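3. Arrangement of the produce fixture

The layout of small produce fixtures is usually treated as a question of capacity: how much stock can be held per meter of aisle. The present section considers placement instead - which goods share a bin, which bins adjoin, and what the front lip of a bin does to the goods resting behind it. All layouts follow the Civthorpe plan, in which the bins are angled toward the shopper and filled by hand.

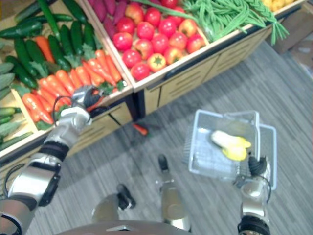 Margit Løken and Valter Bakke
Stemard Retail Fixtures Group
Revised 7/31/24

3.1 Shared bins

Two goods may share a bin if they differ clearly in color or outline. Cucumbers and carrots meet this condition, and the boundary between them can be read from a standing position without a divider. The rows are laid on the diagonal. Earlier trials at Vudau, carried out in March, used rows parallel to the lip; these slid forward as a body when a front item was removed, and the arrangement was dropped.

Goods with broad bases are handled differently. Napa cabbage is set in short rows with the bases aligned, and green onions are laid crosswise behind it, where their length would otherwise be wasted. The lip height was fixed at 80 mm for all bins, following Sundqvist.

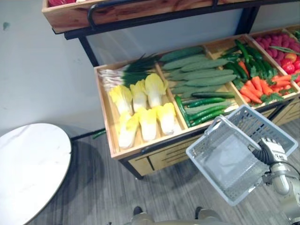
Figure 1. Lower tier of the stand, with napa cabbage in front of green onions (left) and cucumbers in the adjoining compartment.

3.2 Loss at the front edge

Front-edge loss is defined as any item that leaves its bin and comes to rest outside the fixture. Over 500 removals were logged, and 39 ended in a loss of this kind. Carrots accounted for 27 of the losses.

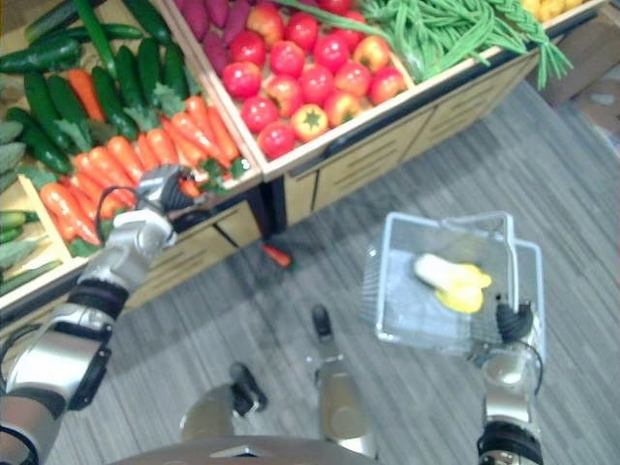
Tapered goods with attached tops are the most difficult to retain. The tops of neighboring items interlock, so that a pull on one may shift the next, and the narrow end offers little resistance at the lip. An item lost in this way need not travel far: the carrot on the floor lies just in front of the stand, near its base, and would be entered as a single loss. Items on the floor were not returned to the bin until the log entry had been made. Tomatoes, despite their round form, gave fewer entries - their weight settles them against one another.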